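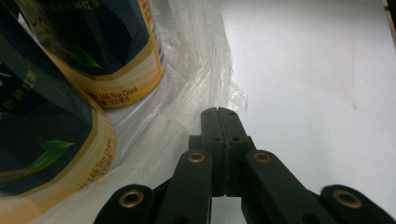

Unit 2: Good practice for hand-held gripper recording

Course handout, Valden lab section. Prepared by Lorenz Thaler. Revised Nov 2, 2022.

Read this before your first session at the bench. The rules apply to both the Kofler and the Tukard groups.

Objects

Use the grocery set unless your task sheet says otherwise. Drink cans stay full and sealed. A dented can is fine for practice but goes on the reject shelf before a graded run. Shiny labels and clear film are allowed, and you should record at least 25 takes that include one or the other. Clear bags are hard for depth estimation - don't swap them for paper ones to get better numbers.

Before a take

Close the fingers fully and check that the tips meet along the whole seam. Move the linkage through its range once. If it catches, stop and tell Ifor Beddoe. Don't oil the joints yourself.

During a take

Start with the fingers closed and clear of the object. Approach at a steady pace. Keep your free hand out of view. If film gets caught between the fingers, open them, back away and mark the take as failed. Never pull against a snag.

No single item over 700 grams. The fingers are printed plastic and will bend before they break, so you may not notice the damage until calibration is off.

After a take

Write the label right away. Use the Prandico log format: task, object, result, initials. "Failed" and "void" are different. Failed means the grasp didn't work. Void means the recording can't be used.

Keep failed takes. Last August's set had 1310 takes, and two groups had deleted their failures, which made their success rates useless for comparison.

For next time: bring your log and one failed take you can explain.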